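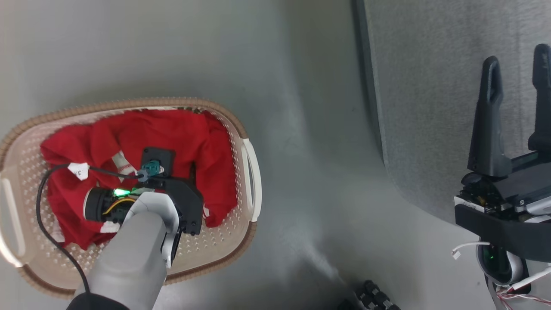 ホーム | お知らせ | 読みもの | バックナンバー | お問い合わせ

【読みもの】色ものの洗濯と、春のひと仕事のこと

四月に入って、物干し場に出るのがずいぶん楽になりました。冬のあいだは朝の冷たい風に首をすくめながら、とにかく早く干して早く戻ることばかり考えていましたが、この頃は靴下を一枚干しては空を見て、もう一枚干しては隣の家の沈丁花の匂いをかいで、と、われながら手が遅くて困ります。皆さまのお宅ではいかがでしょうか。

さて今月は、先月号でお願いした「洗濯の困りごと」に届いたお便りをもとに書いてみます。なんと74通もいただきました。いつもの号ですと、お便りは多くて20通くらいのものですから、洗濯というのはやっぱり皆さん言いたいことがあるのだなあと、編集室でお茶を飲みながらうれしく読ませていただきました。お返事が遅くなっている方、ごめんなさい。順番に書いております。

いちばん多かったのは、色移りのお悩みでした。白いブラウスがうっすら桃色になってしまった、子どもの体操着が水色になった、というお話です。わたしも若い頃、買ったばかりの赤い手ぬぐいを何も考えずに枕カバーと一緒に回してしまい、家じゅうの枕が桜色になったことがあります。あのときは家族にしばらく笑われました(枕カバーはそのまま十年近く使いました。慣れると悪くない色でした)。

新しい色ものは、はじめの3回くらいまで別に洗っておくと気が楽です。心配なときは、洗う前に目立たないところ、たとえば裾の裏などを水で濡らし、白い布で軽く押さえてみてください。布に色がつくようでしたら、しばらくひとりで洗ってもらいましょう。濃い色どうしなら一緒でよさそうに思えますが、赤と紺を同じ桶に入れて、赤いほうがなんとなくくすんだというお便りもありました。

それから、色移りは洗っている最中より、洗い終わったあとにそのまま置いてしまったときに起きることもよくあります。電話が鳴ったり、宅配便が来たり、お鍋が吹いたりして、つい洗濯機の中に置きっぱなし。これはもう、どこのお宅でもありますよね。もし移ってしまったら、乾かさないうちに、洗剤を溶かしたぬるめのお湯でもう一度洗ってみてください。乾いてしまうと落ちにくくなります。お湯の温度は必ず洗濯表示を見てからにしてくださいね。毛や絹のものはご無理なさらず、クリーニング屋さんに相談なさるのがよいと思います。

次に多かったのが、意外にも「裏返すか、返さないか」でした。裏返して洗うのが面倒、裏返しのまま乾いたものを表に戻すのがもっと面倒、家族が裏返しで脱ぐのが何より腹が立つ、と、皆さん筆に力がこもっていました。プリントのあるものや濃い色のものは、裏返しのほうが表の傷みが少なく、日に当たって褪せるのも防げます。ですから我が家では、裏返しで脱いだものはそのまま洗って、そのまま干して、たたむときも直しません。着る人が自分で返します。はじめのうちは少し文句が出ましたが、三日もすると何も言わなくなりました。

ミルネドホルム(Mirnedholm)にお住まいの読者の方からは、長いお手紙をいただきました。あちらは春が遅く、四月でもまだ洗濯物を外に出せない日が多いそうです。そこで台所のストーブの上に渡した棒に干すのですが、煮込み料理をした日はシャツから玉ねぎの匂いがしてしまうとのこと。読んでいるこちらまでおなかがすいてくるようなお手紙でした。部屋干しのときは、長いものと短いものを交互に吊るして、下のほうに風の通り道をつくってあげると乾きが早くなります。扇風機をお持ちでしたら、物置から少し早めに出してきて、下から当ててみてください。玉ねぎのほうは、どうしたものでしょう。よい知恵をお持ちの方がいらしたら、ぜひお寄せください。

春のひと仕事といえば、冬物のしまい洗いもそろそろです。わたしは一度に全部やろうとして毎年くたびれてしまうので、今年は3枚ずつ、と決めました。お天気のよい朝にセーターを三枚だけ洗って、平らに広げて干して、あとはもう何もしない。これですと午後は散歩に行けますし、干す場所の取り合いにもなりません。しまう前には、襟と袖口を明るいところで見ておいてください。きれいに見えても、汗の跡は夏を越すうちに黄色く浮いてくることがあります。ボタンのゆるみも、このときに見つけておくと秋が楽です。

お知らせをひとつ。コッペル(Koppel)の集会室で、土曜日の午前十時から「繕いものの会」をひらきます。穴のあいた靴下でも、ほつれた裾でも、何でもお持ちください。針と糸はこちらにもありますが、色のお好みがある方は糸をご持参いただけると助かります。手ぶらでお茶だけ飲みにいらっしゃるのも、もちろん歓迎です。前回はおしゃべりに夢中になって、靴下の片方だけ直して帰られた方がいらっしゃいました。もう片方もお待ちしています。

来月は「台所のふきん」について書こうと思っています。煮る派の方も漂白派の方も、どうぞお便りをお寄せくださいませ。

(イクビー暮らしの便り 編集室)

メールで毎月の便りをお届けしています。配信の登録・停止は「お知らせ」のページからいつでもお手続きいただけます。

© イクビー(Ikby)暮らしの便り | お問い合わせ | ページの先頭へ戻る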